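Week 6 notes: How cloth gets its surface

Okay, so last week we got as far as weaving and knitting, and a few of you asked why we hadn't talked about felt yet. I was saving it! Felt is the odd one out. There's no loom, no needles and strictly speaking no thread either, and I like to teach it after the other two so you can see what's missing.

Start with the fiber. A wool fiber under a microscope is covered in tiny overlapping scales, a bit like roof shingles, and they all point toward the tip. Get the wool warm and wet, add some soap, rub it around, and the scales catch on each other. The fibers can creep in one direction much more easily than the other, so they keep working deeper into the mat and they don't come back out. Anybody who has ever put a good sweater through a hot wash knows this already (mine was green, it would now fit a cat).

That's wet felting. Needle felting gets you to the same place dry, with barbed needles that punch up and down and drag fibers through the layers. On an industrial machine a board can carry 2,000 needles or more, and the thing makes a racket. Because the needles do the tangling, you can use polyester or acrylic, which have no scales at all and would never felt in a washtub. A lot of what's sold as craft felt is made that way.

Now, the part that trips people up on the quiz every year. Plenty of cloth that looks like felt isn't felt. You can take a plain woven wool, shrink it hard (that's fulling, or milling, depending on who taught you), and then raise the surface with wire brushes until the weave disappears under fuzz. Billiard cloth starts out woven. So does loden – well, most of it. The quick test is to pull a few fibers off a cut edge. If a whole yarn comes away, somebody wove it. If you get a little tuft and nothing else, it's probably felt.

So when you're writing up a sample and you haven't seen a cut edge, please write "felt-like" and leave it there. I took points off for this last November and Alper Tuncer argued with me for 20 minutes, and he had a decent case, but the points stayed off.

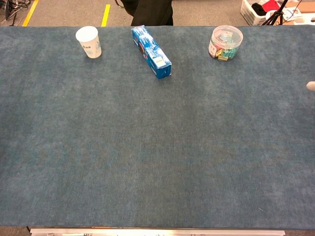
Fig. 6.1. Felt-like cloth in slate blue. Look for the slight mottling and the fine surface fibers.

Mottling deserves a paragraph of its own. A fuzzy surface is thousands of fiber ends lying at different angles, and each angle bounces light back a little differently. Brush your hand across a piece and you've changed the color, or what looks like the color. Tailors call this the direction of the nap and they get very serious about it, because two panels cut in opposite directions can look like they came from different bolts. Dye can do it too. If the fibers were dyed before they were blended, you'll find several shades mixed together up close, and from across the room your eye averages them into one.

Blue-grays are especially good for seeing this. Very dark cloth hides everything except lint.

Pilling, quickly, since we're short on time: loose ends work their way out, get rubbed, and roll up into little balls. Short fibers pill sooner than long ones. Strong fibers like polyester hold on to their pills, while wool tends to shed them eventually. Berwyn Trevor's chapter has a nice table on this, page 167, and it's worth copying into your notes by hand. Skip his bit on silk, we'll do that properly later.

For Friday:

Read the Trevor chapter up to the section on finishing.

Bring three scraps of fuzzy cloth from home, each at least as big as your palm. Old coat lining doesn't count, but the coat does.

Do the edge test on all three and write down what came away. One line per scrap is plenty.

The Dolia sample books are on the shelf by the door and you can borrow one overnight if you sign for it. Please don't cut them. The Tsang book is missing its wool section, so don't go hunting for it.

Quiz is 10 questions, all from weeks 4 to 6, and yes, fulling is on it.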